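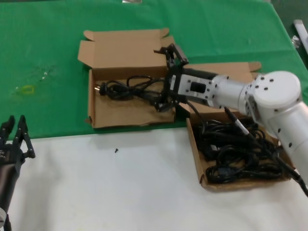
Filed under: Jobs & Callouts / Celebrity / Freelance

Weekend gossip writer wanted, plus readers for our fan panel

Biltoneck is after one part-time showbiz writer to start in August. Also people for the reader panel, see further down. Quick version because we're short-staffed (hence the ad).

The writing job

You'd be covering the celebrity desk from 9 in the morning till teatime, both weekend days. Mostly music, reality telly, famous families falling out and making up again on social media. Some red carpet stuff in awards season. Four or five short stories a shift, one longer piece if it's quiet.

You'll report to Nicanor Camacho, who runs the desk. He likes clean copy and hates the word "slammed". Don't use it in your sample.
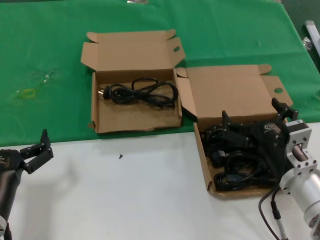
Shifts can be done from home once you've had your first month in the office with us. Laptop supplied. Pay is by the shift, paid monthly, rate sent to anyone we shortlist. No unpaid trials.

What we want from you:

- Can write a headline that matches the story underneath it
- Knows a fan account from a real one, and checks
- Fast. A singer posts at ten past, we want it up by half past
- Some idea of what gets you sued
- Published work somewhere, student paper or own blog is fine

Degree not needed. Driving licence not needed. Please don't send us your screenplay.
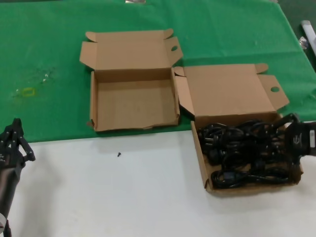 Cables and boxes on the table.

The reader panel

Seperate thing, no writing involved. We want 31 regular readers to tell us what they think of our celebrity coverage. Who are you sick of? Who do we never mention? Are the comments under the family feud stories putting you off? That sort of thing.

One online survey a month, ten minutes, and one group chat in the evening, led by Woo-jin Shim. Over 18s only, UK based. You get a gift card after the group chat. Real names aren't printed unless you say so.

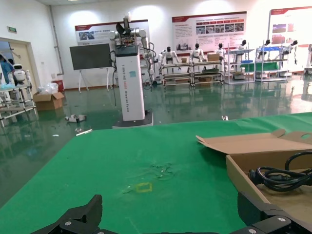

How to apply

Writers: email a CV, two links and a sample news story of no more than 1,000 words on any celebrity story you like. Longer features welcome as a link but nothing over 2,000, we wont get through it. Put WEEKEND DESK in the subject line.

Panel: just your name, age, town and the last three celebrity stories you clicked on. Subject line PANEL. Be truthful about the clicks, we've all done it.

Closing when we've got enough good ones, so sooner is better. Replies to everybody shortlisted. No calls please, the phone's in Nicanor's drawer.

14 comments | 22 shares

Contact us | Advertise | Corrections | © Biltoneck | Back to top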